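Ticket 334 - produce label printer, Flirnent plugin
Opened by: Zinash Mersha
Status: open

9:10 labels for peppers coming out blank after row 70. rest of sheet fine
9:25 restarted spooler, same thing
9:40 Urho says try the old driver. no change, put new one back
10:05 exported list again from Hondero, 88 rows, all there. so its not the export
10:30 cut sheet to 70 rows, prints ok. looks like a limit somewere in the plugin
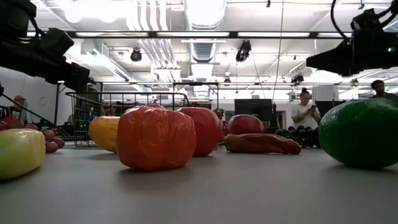

Can the row limit be raised?
Set Max Rows to 100 under Print Setup, then reopen the sheet.

Trying after lunch. Noel has the admin login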